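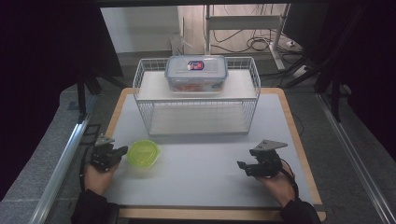

第6讲 静态观察与观察日志的编写

课程:民事调查实务
适用对象:已修完调查职业规范与法律边界部分的学员
配套材料:Gurnia练习卷宗、日志空白表、术语对照表

一、范围

本讲讨论固定位置观察(以下称静态观察)的准备、执行和记录,重点在记录。移动跟随、车辆轮换和多人协同放在下一讲。录音、定位装置、进入私人空间等手段不在课程范围内,练习中也一律不得使用。

民事案件的委托方通常是律师、保险人或企业法务。观察的目的一般比较窄:某人是否居住在某地址,某经营场所是否实际营业,某人的活动能力是否与其申报相符。目的写不清楚的任务,应当在接受之前退回委托方补充。

各地对调查业者的许可、观察的地点限制以及影像的使用规定差别很大。本讲义只讲方法,凡涉及合法性的判断,以执业地现行规定和委托律师的书面意见为准。

二、术语

观察点:观察员所在的位置。一次任务可以有多个观察点,每个观察点单独编号,转移时在日志中记录离开和到达的时刻。

目标:被观察的人、场所或车辆。日志中使用代号。代号与真实身份的对照表单独保存,不与日志装订在一起。

条目:日志中以一个时刻开头的一条记录。一个条目只记一个事件。同一分钟内发生两件事的,写成两个条目,时刻相同,序号不同。

空白段:两个条目之间没有记录的时间。空白段有两种情况,一种是观察持续但无事件发生,另一种是观察中断。两者在日志上必须能够区分。

底稿:现场形成的第一份记录,可以是手写本,也可以是带时间标记的口述录音。整理后的打印稿不是底稿,不能代替底稿。

三、任务单

任务单由项目负责人签发,观察员在出发前核对。至少包括下列内容:
(1)卷宗编号和任务编号;
(2)待证事项,用一句话写明;
(3)目标的代号、已知特征及其信息来源;
(4)地址,以及对地址的初步核实结果;
(5)授权的时间窗口;
(6)允许和禁止的手段;
(7)终止条件;
(8)联络方式和报告时限。

待证事项的写法直接影响日志的取舍。“了解目标的日常情况”不是待证事项。“目标是否在工作日上午从该地址出门”可以作为待证事项,因为它能用观察结果回答。待证事项中不应出现结论性词语,例如“伪装”“隐瞒”“欺诈”。观察员带着这类词语到现场,容易只记符合预期的事件。

终止条件应当具体。常见的终止条件有:观察员被目标或第三人识别;目标进入依法享有较高隐私期待的场所,例如医疗机构的诊疗区;现场有未成年人单独出现并成为画面的主要对象;待证事项已有足够记录。遇到其中任何一种,观察员先撤离,再报告,不在现场请示是否继续。

四、观察点的选择

4.1 预先踏勘

踏勘与正式观察分开进行。踏勘时记录以下各项:出入口的数量和朝向,其中包括后门、车库和与相邻建筑共用的通道;各时段的光线方向;停车规定;行人流量;可以作为参照物的固定设施。踏勘记录独立成页,归入卷宗,不并入观察日志。

仅能看到一个出入口的观察点并非不可用,但日志的首页必须写明视野限制。未写明视野限制的日志,在“目标全天未外出”这一类陈述上没有证明力。正确的陈述是:“观察期间,未见目标从北侧出入口离开。后门不在视野内。”

4.2 视野草图

每个观察点附一张草图,标出观察点位置、可见范围、遮挡物、参照物和指北方向。草图不要求按比例绘制,但应注明“未按比例”。距离为目测的,在数值后加注“目测”;经过测量的,写明测量方法。

4.3 公共场所与私人场所

观察点应当位于观察员有权停留的地方。使用私人场地的,事先取得有权人的书面同意,同意书复印件入卷。站在公共道路上也不意味着可以观察一切可见之物。借助长焦镜头看清住宅内部,在许多法域与肉眼所见的评价不同。课堂练习采用较严的标准:不记录、不拍摄住宅窗户以内的内容。

五、观察日志的格式

5.1 首页

首页填写卷宗编号、任务编号、观察员编号、观察点编号、开始和结束时刻、天气、能见度、视野限制、所用设备及其时钟校准情况。

时钟校准是常被遗漏的一项。相机、手机和手表的时刻应在出发前对照同一来源核对,差值写入首页。发现差值时不要改动设备设置,只记录差值。中途调整时钟会使前后影像的时间标记不连续,事后说明起来比较困难。

5.2 条目

条目由四部分组成:时刻、对象、行为、依据。依据指观察员如何得知该行为,常用的有肉眼、望远镜、相机取景器。听到的内容注明“听到”,并写明是否看见说话人。

合格条目的例子:
08:42 目标A从北侧出入口走出,右手提一深色袋状物,向东步行。肉眼。
08:43 目标A在参照物2处停留,面向道路。肉眼。
08:47 公共汽车停靠,遮挡视线。车辆驶离后未再见到目标A。

第三个条目没有写“目标A上了公共汽车”。观察员没有看到上车的动作。报告可以把上车列为一种可能,日志不可以。

不合格条目的例子:
08:42 A准时出门上班,心情不错。

其中“准时”预设了一个未记录的时间表,“上班”是对目的的推断,“心情不错”没有可观察的依据。三处都应删除。如果目标的表情与待证事项有关,写可见的动作,例如“面带笑容,向第三人挥手”。

5.3 空白段的处理

观察持续而无事件的,每隔一段固定时间写一条“观察持续,无变化”。间隔由任务单规定,任务单未规定的,按16分钟执行。间隔不取整点或半点,目的是避免形成事后补写的外观。

观察中断的,写明中断的起止时刻和原因。更换电池、离开观察点使用卫生间、与路人交谈,都属于中断。中断期间的情况一律写“未观察”,不得写“无变化”。

5.4 更正

底稿上的错误用单线划去,保持原文可读,在旁边写更正内容、更正时刻和观察员编号。不使用涂改液,不撕页,不在行间插写。漏记的事件写在当前位置,以“补记”开头,注明事件发生的大致时刻和补记的时刻。电子底稿应当启用修订记录;系统不支持修订记录的,更正以新条目的形式追加。

六、描述用语

6.1 人员

描述顺序固定为:体型、发型发色、上衣、下装、鞋、随身物品。顺序固定的好处是遗漏容易被发现。身高和年龄写区间并注明目测。不写族裔和国籍的推断。对第三人的描述以能够在日志内部前后区分为限,不收集超出待证事项的信息。

再次出现的第三人使用代号,例如“第三人1”。判断为同一人的,写明依据;依据不足的写“与第三人1衣着相近,未能确认为同一人”。

6.2 车辆

记录颜色、车身类型、号牌、行驶方向。号牌未看全的,未看清的位置用短横代替,不得猜填。颜色在人工照明下容易误判,夜间条目应注明光源。

6.3 物品

物品按可见的外形描述,不按推测的用途描述。看到一个纸箱,写纸箱;箱体上有可读文字的,照录文字,并注明是照录。重量不可见。需要反映搬运情况的,描述动作:单手或双手,是否停顿,是否由他人协助。

在涉及活动能力的保险案件中,动作描述尤其要避免医学用语。“行走无障碍”是结论,“步行至参照物3,途中未停留,未使用手杖”是观察。是否构成障碍由具备资质的人员判断。

七、影像

影像用来支持日志,日志不因有影像而省略。每段影像在日志中有对应条目,条目末尾写影像编号。编号连续,包括拍摄失败的影像。删除失败影像会造成编号缺口,对方代理人往往首先就此发问。

原始存储介质在任务结束后封存,工作使用副本。制作副本时计算校验值,校验值与计算时刻一并写入交接表。截取、放大、提亮只在副本上进行,并在报告附件中逐项说明处理方式。

连续拍摄与选择性拍摄的区别应当在报告中说明。如果目标外出时全程可见,而影像只覆盖其中一部分,报告必须写明未覆盖的部分以及当时的情况。只提交对委托方有利的片段,会影响整份日志的可信度,也可能违反执业规范。

八、练习卷宗:Gurnia

8.1 背景

Clundus公司经营仓储租赁,承租方Ellis商行在Gurnia镇租有一处铺面,租约禁止转租。Clundus公司的代理律师委托调查,待证事项为:该铺面在营业时间内是否由Ellis商行以外的经营者使用。

任务单给出两个观察点。观察点甲面对正门,看不到卸货口。观察点乙在侧街,可见卸货口,正门仅见雨棚一角。授权时间窗口为一月内的三个工作日,每日自09:00开始。

8.2 底稿节选

09:00 到达观察点甲。卷帘门关闭。门楣招牌照录:“Ellis”。
09:16 观察持续,无变化。
09:21 第三人1从西侧步行到达,打开卷帘门,进入。肉眼。
09:34 厢式货车停于正门前,车身照录:“Cloramer”。驾驶位一人下车。影像编号连续。
09:36 驾驶员与第三人1在门前交谈,内容未听到。
09:41 驾驶员和第三人1各搬一纸箱进入铺面,均为双手。
09:50 离开观察点甲,转往观察点乙。途中未观察。
09:55 到达观察点乙。卸货口关闭。
10:11 观察持续,无变化。
10:14 卸货口打开,第三人2走出,所穿背心上有文字,未能辨读。
10:20 补记:09:34所记货车到达时,车尾灯箱亮起,时刻为停稳前后。

8.3 讨论问题

(1)底稿能够支持哪些陈述?请逐条写出,并标明所依据的条目。
(2)“Cloramer公司在该铺面经营”能否由上述条目得出?还需要何种来源的资料?
(3)转移观察点期间的空白对待证事项有何影响?
(4)10:20的补记是否与待证事项有关?如果无关,底稿中是否应当保留?

8.4 参考意见

车身文字只能证明车身上有该文字。车辆可能属于供货方、承运方或二手购入后未更换涂装的所有人。要把车辆与经营者联系起来,应当查询允许公开查询的登记资料,或者取得送货单据。观察日志在本案中的作用是确定时间、车辆和人员出现的规律,为后续的文件调取提供线索。

补记应当保留。底稿不按相关性筛选,筛选在报告阶段进行,并且可以由对方核对。

两个观察点由一名观察员轮流使用,必然产生空白。本案中更合适的安排是两名观察员同时在位,各写各的日志,现场不交换记录内容。两份日志合并时保留各自的时刻,出现不一致的,在报告中列出,不作统一。

九、从日志到报告

报告分为事实部分和说明部分。事实部分的每一句都能回到日志的某一条目,句末用括号标明条目时刻。说明部分写方法、限制和未完成事项。调查人员的意见只有在委托方书面要求时才写,并且单列一节。

下列用语在事实部分不使用:显然、果然、经常、一直、鬼鬼祟祟、疑似。“经常”改为具体次数和期间,“一直”改为起止时刻。“疑似”多半表示观察员没有看清,应当改写为看清了什么、没有看清什么。

没有观察到事件的任务同样要提交完整报告。阴性结果的报告篇幅可以短,但首页、草图、时钟差值、视野限制和中断记录一项都不能少。

报告中的时间采用二十四小时制。跨越零点的任务按日分页,每页重新填写首页中的天气和能见度。

十、保管与出庭

底稿、存储介质和草图由同一份交接表管理。每次交接写明交出人编号、接收人编号、时刻、物品清单和封装状态。封装破损的,接收人在签字前注明。个人设备中的副本在交接完成后清除,清除情况写入交接表。

观察员可能在任务结束很久以后才被传唤作证。作证时可以查阅底稿的,应当查阅底稿,不凭记忆补充底稿中没有的细节。对于没有记录也不记得的事项,回答没有记录、不记得即可。对方询问“你是否排除了其他可能”时,按照视野限制和中断记录如实回答。

委托方要求修改日志的,拒绝并书面记录该要求。委托方可以要求报告增加说明或调整编排,事实部分的内容不因此变动。

十一、作业

作业一:根据课堂放映的街景录像编写一份底稿,条目不少于14条,至少包含一次中断和一次更正。录像只放一遍,不暂停。

作业二:交换底稿,由同组学员仅凭底稿写出事实部分。写作过程中不得向底稿作者询问。完成后由底稿作者标出报告中超出底稿的词句。

作业三:阅读Gurnia练习卷宗第344页的交接表,指出其中缺失的项目,并说明每一项缺失在质证中可能引起的问题。

作业一和作业二使用统一空白表,手写提交,扫描件不收。作业三可以打印。评分以条目的可核对程度为主,文字修饰不计分;使用第九节所列禁用词语的,每处扣分。

下一讲之前,请预先阅读移动观察部分中关于脱离条件的规定,并携带已完成时钟校准记录的设备到课。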